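The self-made candidate is a story we tell ourselves

By Bogumił Wieczorek

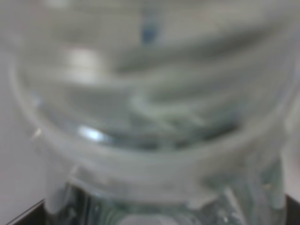 The rim of a clear plastic container, very close up.

Every election season somebody runs as the person who built it all from nothing. This time in Skurkthorpe it's Hanna Głowacki, who wants to be mayor and who has told the same story at every stop since May: one rented garage, one used truck, and then Nedari, the delivery company with 40 drivers and its name on the side of the community pool.

I have no reason to think the story is false. I just don't see what I'm supposed to do with it.

Suppose she's every bit as good at business as her mailers say. A company owner can drop a customer who costs too much to serve. A mayor can't drop the Hesow side of town, where the water mains are old and the houses are far apart and every repair loses money. A company owner can fire a manager over lunch. A mayor has a council with six members, and at least two of them would vote against free ice cream if she proposed it.

Her supporters say the city should be run like a business. Which business? Most of the ones I've worked for were run badly, and a couple of them were run into the ground by people who were very sure of themselves. I spent nine hard months at one of those and still have the mug.

Then there's the "from nothing" part. Nedari got a property tax break in its second year and had it renewed twice. That's legal, and plenty of firms got the same deal. But a tax break is not nothing. It's the rest of us paying a little more so that somebody's truck payment is easier to make. I'd think better of Głowacki if she put that in the speech, between the garage and the truck.

Her opponent, Theerawat Siriwan, isn't off the hook either. He has answered the garage story with a story of his own, the one about stocking shelves at night on Witkowska Street while he went to school. Fine. I stocked shelves too. It taught me to lift with my legs. It did not teach me how to close a budget gap, and when he was asked about that gap at the library forum he talked about his grandmother.

Last time, the mayor's race was decided by 631 votes. That's a small enough number that a good story can do it, and both campaigns plainly know this. About 50 people came to the forum, and I heard one question about the water mains. It came from Napaporn Boonyarit, who lives on the Hesow side and wanted to know what year the digging would start. Neither candidate gave her a year.

I'd like one - a year, a dollar amount, and the name of whatever gets cut to pay for it. Until I hear that from one of them, I'm keeping both yard signs out of my grass.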